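Tredden Shared Workrooms – Users' Group
Minutes of the meeting held on 27/09/2022

Present: Lieselotte Wegener (chair), Nele Harms, Sabine Rieger, Yolanda Carrasco
Apologies: Nele Schwerdtfeger
Minutes taken by: Sabine Rieger

1. Minutes of the previous meeting
The minutes of the June meeting were agreed with one correction. Under item 4, "Ikum store" should read "Ikum room". SR to amend the filed copy.

2. Matters arising
2.1 Coat hooks. Fitted. Closed.
2.2 Window blind, Ikum room. The replacement cord has been delivered but is too short. YC to return it and order the longer length.
2.3 Key register. Two entries remain without a signature. NH has written to both users. Carried forward.

3. Round table, Wendt room
3.1 NH reported on the use of the large round table since the last meeting. It is the only surface in the room not assigned to a desk user, and small articles tend to stay on it from one session to the next. The main complaint concerns tissues, paper and books left where the next user needs to work.
3.2 It was proposed in June that loose articles be kept in the wicker basket. NH has since tried this and found that the tissue box takes up most of the space when laid flat. Stood on end it fits, but the tissues are then harder to pull out.
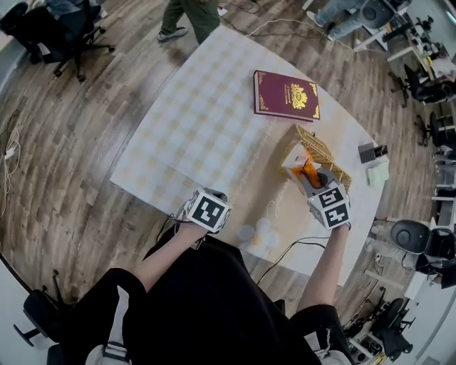 Item 3: tissue box and wicker basket, round table.

3.3 LW asked whether the basket should be kept for the tissue box alone. YC was in favour. SR preferred a second, shallower basket for stationery, with the first left as it is. Agreed to keep the present basket for the tissue box and to review the question of a second one at the next meeting. No money to be spent meanwhile.
3.4 The burgundy book with the gold corners. No name has been put forward for it. It is to stay on the checkered sheet until the next meeting and then go to the shelf in the Ikum room if unclaimed. YC noted that the cover marks easily and asked that cups not be placed on it.
3.5 Checkered sheet. NH asked if the paper sheet was meant as a permanent cover. LW confirmed that it was not. It protects part of the top only and moves when leaned on. Options discussed were fixing it with removable tape, or replacing it with a washable cloth cut to the full diameter. SR to obtain a price for the cloth from Tunari. The table must be measured first – the figure in the inventory is for the old one.
3.6 Cables. The thin black cable at the table should not be left hanging over the edge when the table is not in use. Agreed that the last user coils it and leaves it on the top. A clip under the rim was suggested by YC and will be looked at together with the cloth.

4. Chairs
4.1 The black office chairs in the Wendt room are not to be moved to other rooms without a note in the book. One was found in the corridor on two occasions.
4.2 YC reported that the castors on one chair pick up thread and no longer turn freely. She will clean them and report back. If this does not help, a new set will be ordered.
4.3 Floor. The brown planks show wear where chairs are rolled most. A mat was considered and rejected, as the edge would be in the walking route between the table and the desks. Felt pads are not suitable for castors. Softer castors to be priced by YC under 4.2.

5. Cleaning supplies
5.1 The order for the quarter was approved: 34 packets of tissues, five bottles of surface cleaner and three packs of cloths. LW asked that deliveries be stored in the Ikum room cupboard and not under the desks.
5.2 The surface cleaner is not to be used on the basket. A dry brush is sufficient.

6. Any other business
6.1 NH asked for the room notice to be reprinted in larger type. Agreed. The wording on the round table will be changed to match 3.3 and 3.6.

Actions
SR – amend June minutes; measure table; price for cloth
YC – blind cord; castors; cable clip
NH – key register; room notice
LW – second basket to be placed on the next agenda

The date of the next meeting will be sent round by LW.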